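Chapter 7
Shared Things and the People Who Leave Them in the Sink

What this chapter covers
The difference between shared and public
Why small costs get handed around
Rules, signs, and the short working life of signs
The kitchen at Fraser
Key terms: free riding, common resource, exclusion, monitoring, graduated penalty

At half past four on a wet afternoon in May, an accountant at a shipping office in Kavness opened a refrigerator and found that her yogurt was gone. She had written her name on the lid. She had also written the names of two colleagues she suspected, with a short message for each. The message had gone with the yogurt.

Economists have spent a long time on fisheries, grazing land, and groundwater, and most textbooks introduce shared resources with a pasture full of sheep. The pasture is a fine place to start if you own sheep. Most readers of this book don't, but nearly all of them have lived with roommates or worked in a building with a microwave, and the microwave will do just as well. It can be used by anyone in the building, and when one person uses it, the next person waits. Each user leaves it in slightly worse shape than before, and the user who explodes a bowl of soup in it bears only a small part of the cost of the soup.

Those features together make the microwave a common resource. It is hard to keep people away from it, and one person's use gets in the way of another's. Compare the clock on the wall above it. It is just as hard to keep people from looking at the clock, but looking doesn't wear it out, and no one has ever come back from lunch to find the time used up. Economists call the clock a public good. In everyday speech both are "shared," and a fair amount of bad office policy comes from treating the one like the other.

7.1 The arithmetic of a dirty cup

Suppose you have just finished your coffee. Washing the cup takes a minute of your time. Leaving it costs you almost nothing, provided somebody else gives in and washes it. The cost has moved to the person who can stand it least, and in any group larger than two, that person is usually easy to identify because they are also the one who bought the sponge.

What you have done is called free riding. Note that it doesn't require you to be a bad person. Free riders water their neighbors' plants, call their mothers, and return their library books. They simply face a choice in which the benefit is all theirs and the cost is spread thin, and they choose what most of us would choose at ten minutes to a meeting.

The trouble comes when everyone makes the same choice. One cup in the sink is a cup. With 14 in it, the sink stops being a sink and becomes a place where cups are kept, and a person who might have washed one cup will not wash 14. At that point even the careful user gives up, since adding a fifteenth makes no difference anyone could notice. The resource has been used up, although every piece of it is still there and the plumbing works perfectly.

Students sometimes object that the cost is too small to matter. It is small for each cup. Consider, though, how the arguments run. People who would never mention a bad quarter in sales will speak for most of an hour about a spoon. Any account of shared resources that leaves out resentment is going to get its sums wrong, and we will put resentment back in when we reach section 7.4.
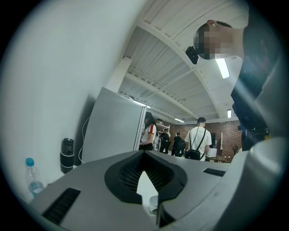
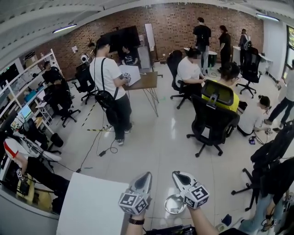 Why don't people who share a workspace simply agree on who cleans what?

Reaching an agreement takes time, and keeping one takes more. Somebody has to call the meeting, write down what was decided, notice when it isn't being followed, and bring it up with the person responsible. Each of those jobs benefits the whole group and costs whoever does it, so the agreement itself is open to free riding. Groups do manage it, but they tend to be groups that are small, that expect to stay together, and that can see what each member is doing without going out of their way.

7.2 Signs

The first response to a common resource in trouble is nearly always a sign. Signs are cheap and quick to make, and they give their authors a feeling of having acted. The usual life of one goes like this. It begins as a polite request with the word "please" in it. Some weeks later a second sign appears beside the first, without the word "please." A third is laminated. By the time a sign refers to the reader's mother, it can be considered retired from active service, and it will stay on the wall until the building is sold.

Why do signs do so little? A sign gives information, and information was not what anyone lacked. The person leaving the cup knows that cups should be washed. The sign changes neither the cost of washing nor the chance of being seen, and it has one effect its author did not intend: it tells every reader that other people have been leaving their cups. A reader who had supposed that everyone else was washing up now learns otherwise, and may adjust.

Some signs work better than others. Those that name a time ("this shelf is cleared at six") do better than those that appeal to character, chiefly because at six something happens.

7.3 The kitchen at Fraser

Fraser is a converted mill let out as desks and workshops, with one kitchen between all its tenants. When Ryota Uchida took over as building manager, he inherited a drawer of unmatched forks and a binder of complaints going back further than his lease. He tried a rota first. It lasted 18 days. The tenants at the top of the list did their turn, watched the next names fail to do theirs, and stopped.

He then tried money. Each tenant would pay into a fund, and the fund would pay a cleaner. The kitchen was spotless for as long as the cleaner was in it. Otherwise it got worse, and quickly, since people who had felt a little guilty about the sink now felt that they had paid for it. We will meet this result again in Chapter 9, where the same thing happens with late fees.

What settled matters, more or less, was a smaller change. Uchida took away the common cups. Every tenant got a shelf and brought cups of their own, and a cup found in the sink at closing went back to its owner's desk as it was. The common resource had been cut up into private ones. The sink stayed clear, and tenants stopped offering coffee to visitors, because there was nothing to put it in.

That last detail deserves more attention than it usually gets. Dividing up a shared thing gets rid of the free riding and also of whatever the sharing was good for. Manon MacPherson, who rented the corner studio, kept a spare cup for guests, and soon found that her spare had become the only guest cup in the building. Other tenants borrowed it. It came back dirty. She had, at her own expense, founded a new common resource with a capacity of one.

7.4 Where we go from here

The rest of the chapter takes up arrangements that fall somewhere between the rota and the private shelf. We begin with the laundry rooms of Irnalness, a housing block of 700 residents that has run its machines for years on a paper calendar and a set of very mild punishments. A first missed slot there earns a note. A second earns a visit. Residents report that the visit is friendly, involves cake, and is to be avoided at all costs.

From Irnalness we move to Astix, a tool library that got its ladders back by asking borrowers to collect them from one another's homes. Before reading on, it may be worth making a list of the things you share with people you are not related to, and marking the ones you have cleaned this month. Keep the list. You will need it for section 7.6, and you may not want your roommates to see it before then.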